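Planning and Budgeting for a Bench Robot Cell – Frequently Asked Questions

These are the questions we get most often from schools, small labs and workshops putting together their first equipment request. If yours is not covered, write to Natália Teixeira at the Londer planning desk.

What should be in the budget besides the arm?

The arm and gripper are the lines everyone remembers. The ones that get left off are the table, the mounting rail, spare fingers, cameras, a computer, power distribution, network cable, floor mats, storage bins and freight. Put each one on its own line, even if you expect to reuse something you already own. Write "existing" in the price column so the reviewer knows it was considered.

Do I have to buy a purpose-built table?

No. A solid wooden tabletop is fine for light work, provided it does not rock and you can bolt through it or clamp to it. We recommend a metal rail along one edge so that fixtures can be moved without drilling new holes. If you plan to carry anything heavy, ask for the Kotness steel bench quote as well and compare the two.

How much floor space do I need?

Measure the reach of the arm, then add the space a person needs to walk past it. Allow room for carts too. Larger machines on casters tend to end up near the robot table, and they need a parking place that does not block the walkway.

Mats should be chosen at the same time as the layout. Striped edges cost a little more and make the walkway easy to see. Order the cross pieces together with the long runs, as colors can vary between batches.
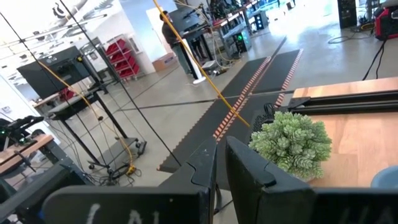 Gripper view across the tabletop, with matted walkways and a machine on a rolling cart beyond.

How should I plan for cables?

Draw them on the floor plan before you order. Mark where each cable starts, where it ends and whether it crosses a walkway. Color coding is worth paying for: pick one color for network and another for power, and stay with it across the whole room. Buy one length longer than the drawing says. For overhead drops, include the hooks and ties in the same order.

How many sets of gripper fingers should we order?

Order 2 sets per gripper at the start. Fingers are the part most likely to be chipped or bent, and waiting on a replacement stops all work at that station. Mark each finger by hand or with a label so that pairs stay together. A set of plain Prinder fingers is $192. Soft tips are quoted separately.

If you have a 3D printer, you can make your own tips later on. We still suggest starting with a bought set so you have something known to compare against.

Do we need special objects for testing?

Most groups use whatever is at hand: cups, small plants, boxes, tools. Set aside a modest amount for consumables anyway. Things get dropped. A mix of hard, soft and uneven shapes tells you more about a gripper than a box of identical blocks.

What does installation cost?

A standard site visit is $900 and covers unpacking, mounting, first power-up and a walk-through with your staff. Travel outside our service area is added at cost. Electrical work is not included, and your building will usually want its own electrician for that.

Can we install it ourselves?

Yes. Celeste Sampaio runs a remote setup call for $260. You will need two people on site, a set of hex keys and the layout drawing. Please have the table in its final position before the call starts.

Should we lease or buy?

Leasing makes sense if the project has a fixed end or if your funding comes in yearly pieces. Buying is simpler when the arm will be used for teaching over several years. Furniture, mats and cables cannot be leased – budget those as a purchase in either case.

When should we send in the request?

If your fiscal year closes in June, have the complete request to us by the start of May. Quotes from Baptista for computers and monitors are good for a shorter period than ours, so ask for those last.

Who checks the layout before we order?

Larysa Yatsenko reviews all drawings at no charge. Send a plan with dimensions, door positions and outlets marked. A hand sketch is acceptable if the numbers can be read.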